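Zaltimeo Tabletop Household Set, data card

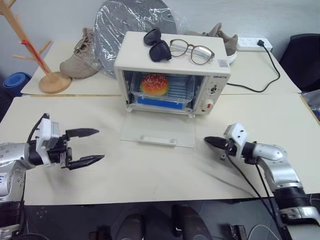 Zaltimeo is a collection of pictures of ordinary household things set out on tables, with a written note for each one. It covers small appliances, play food, eyewear, shoes, bags and containers. The set grew out of an inventory that Clalent kept of its prop shelves, and the naming rules still follow that inventory. Most entries center on one main item with smaller items in it, on it or near it. The toaster oven entries are a good example of how the notes are layered: the oven is the main item, the toy hamburger is listed as "inside", the sunglasses and the clear eyeglasses are listed as "on top", and the boot and the sneaker are listed as "behind". An item gets one position word only.

Version and contact

Version 3, released 17 Aug 2026. Maintained by Aqeel Rind. Corrections go to the Eststead issue tracker under the label "zaltimeo-notes". Please give the entry number in the title.

Size

447 entries. 49 of them are held back for checking and are listed in holdout.txt. Each entry has one picture and one text note. There is no audio.

Files

pictures/ has the picture files, named by entry number.
notes/ has the text notes, one file per entry, UTF-8.
items.csv is the item list, with preferred names and accepted alternates.
holdout.txt has the entry numbers held back for checking.
CHANGES.txt has what changed between versions.

What a note contains

main: the main item, using the preferred name from items.csv.
state: open, closed, folded, on its side, or blank.
inside: items held by the main item.
on top: items resting on the main item.
behind: items farther back than the main item.
color: plain color words, up to 2 per item.
remarks: free text, often blank.

State applies to the main item first. For an oven, "open" means the door is folded down at all, including partway. In the toaster oven picture the door lies flat on the table, so the state is open and the remark says "door flat". Items on top or inside can have their own state in brackets after the name. The sunglasses there are marked folded and the clear glasses open.

Naming rules

Use the everyday word. Write toaster oven, not countertop convection appliance.
Toy food is always written with "toy" in front, even when it is obvious. Toy hamburger, toy carrot, toy egg.
Write "clear container" for see-through plastic boxes and tubs of any shape. The older names (tub, box, tray with sides) are kept as alternates in items.csv.
Eyewear is split into sunglasses and eyeglasses. Tinted lenses are sunglasses. If the tint can't be judged, use eyeglasses and say so in remarks.
Shoes are listed singly. Two shoes that don't match get two lines.
Something wrapped in a bag is listed as "bag, filled" unless the contents can be named. The round dark object in the clear bag behind the oven is listed this way.
Brand labels are not transcribed. A few notes from version 2 still have them and will be cleaned up in September.

Color words

Cream, beige and tan are kept apart, which causes most of the disagreements between note writers. Cream is for pale, nearly white surfaces with some yellow in them. Beige is for tabletops and cloth. Tan is for leather, suede and cardboard. The oven is cream, the table is beige and the boot is tan. If you load the notes for a color task you may want to merge all three. The file items.csv has a column called color_group that does this.

Known problems

Notes written before version 2 used "in front" as well as "behind". "In front" was dropped and those lines were moved to remarks, not always neatly.
Racks and panels inside ovens are not listed. Items sitting in a container on a rack are listed under "inside" with the container first.
Dials and knobs are treated as parts of the appliance and have no line of their own. Their settings are not recorded.
Clear eyeglasses with thin frames were missed in some early notes. If you find one, report it.
The Min subset uses shorter notes with no remarks field. Leave the field blank when you combine it with the rest.

Suggested uses

Item naming, position words, short captions, and checking whether a written note matches its picture. The set is small, and the same shelves supplied most of the items, so expect repeats across entries. Scores on the holdout list should be reported separately from the rest.

Changes in version 3

Split eyewear into two names.
Added color_group to items.csv.
Replaced "lid down" with "open" for oven doors.
Removed duplicate notes for shoes.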